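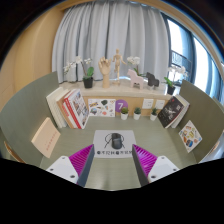

A printed card on a green tabletop, with partitions to the left and right.

Lillholm Opens Second Quiet Work Floor at Nulidau Business Center

Seated booths and shared tables available to members and day visitors from March

NULIDAU – Lillholm, the operator of shared workspaces for small firms and independent workers, will open a second quiet work floor at the Nulidau Business Center in March. The new floor is one level above the company's existing space and will be open to members as well as to visitors who buy a day pass.

The floor has been laid out for work that needs concentration, such as writing, bookkeeping, editing and exam preparation. Phone calls will be limited to closed rooms at the north end. Meetings of more than four people will continue to be held on the original floor, where the larger rooms are.

Lillholm began planning the expansion after its member survey last year. Members asked for more places to sit alone, better control of noise in the afternoon and a simpler way of finding a free seat. The company had first considered dividing its current lounge, but decided to lease additional space when the floor above became available.

"Our members told us they like working near other people but don't always want to hear them," the company said in a statement. "We kept the lounge as it was and put the quiet seating on its own floor, with its own door."

Seating on the new floor is divided into booths and long shared tables. Booths can be reserved in blocks of two hours, and a member may hold one reservation at a time. If no one has reserved the following block, the stay can be extended at the front desk or through the member account page. The shared tables cannot be reserved.

Design work was carried out by Cheung, an interior planning firm that also worked on Lillholm's first location. Cheung placed the seating along the outer walls and moved printers, lockers and the kitchen to the center of the floor, behind a set of double doors. Carpet has been used in the walkways, and the ceiling has been fitted with sound-absorbing panels. Lighting over the shared tables is set lower in the evening.

Reservations will be handled by Flostow, a booking service for offices and libraries. Members who already use Flostow to reserve meeting rooms do not need a new account. Quiet floor seats will appear under a separate tab when they sign in. Day visitors can register at the desk on arrival and will be given a temporary login that expires when the building closes.

Current members will have access to the new floor at no extra charge through the end of their present term. After that, quiet floor access will be included in full memberships and offered as an add-on to part-time plans. Part-time members will receive the new rates by mail before renewal. Day pass prices are not changing.

Food is not permitted on the quiet floor, apart from drinks in covered cups. The kitchen on the original floor remains open to all members, and the coffee service there will start half an hour earlier than it does now. Lockers on both floors can be rented by the month. Members who have a locker downstairs and would like to move upstairs should contact the desk before opening week, as the number of lockers is limited.

The stairway between the two floors will be closed for painting shortly before the opening. Members should use the elevators during that time. The side entrance to the building and the bicycle room are not affected.

Tours of the new floor will be offered at noon during opening week. No sign-up is needed, and visitors should meet at the front desk on the original floor.

About Lillholm

Lillholm operates shared workspaces for small firms, freelancers and students. It offers full and part-time memberships, day passes, meeting rooms and mail handling.

Media contact

Lillholm Press Office, Nulidau Business Center. Photographs and a floor plan are available on request.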